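4 August 2019, bench 2, two-arm cell

Read the Clurkotow draft on shared workspaces again, all 80 pages. Still not convinced. Clause 6 wants a "documented safe approach distance" between cooperating arms, and then leaves the number to whoever fills in the form. Conitz filled theirs in with 200 mm, which would rule out any job where two grippers work on one small soft item. I suspect no one over there tried it on a bench before signing.

Things I'd keep from the draft:
- speed cap written on the cell, not buried in a config file
- wrist cables checked through full travel before each session, ties included
- one person named for the stop button

Things I'd strike:
- the color code for fingertips (ours are yellow, theirs say green, who cares)
- the warm-up log. Tia kept one until September last year and I can't find a single decision that came out of it.

Cable check: Emil wants more slack at the wrists. I want less. A loop that stands up over a gripper is a loop waiting to catch on the other arm. Left as is until we have both looked at it with the arms close in.

Open question is what "distance" even means when both arms are supposed to meet at the part. Tip to tip? Housing to housing? The draft uses both, one page apart.

Lavender piece on the flowered sheet, arms close in:

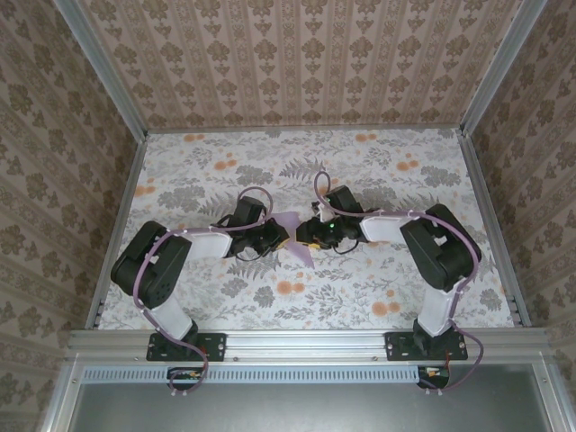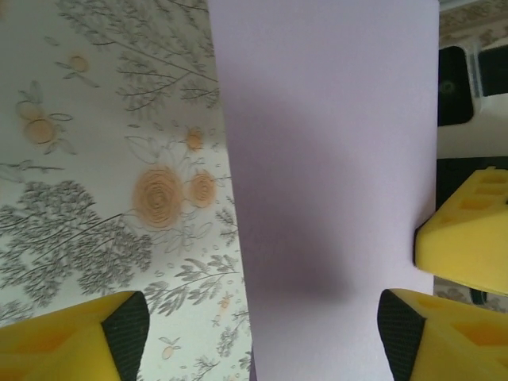
Ayana Alemneh wrote in the margin that I'm reading clause 6 too literally: the distance applies to the approach, before either arm has been told to share the part, and Conitz's number would be fine if they had said so. She wants it measured housing to housing and will send Berchtold a rewording.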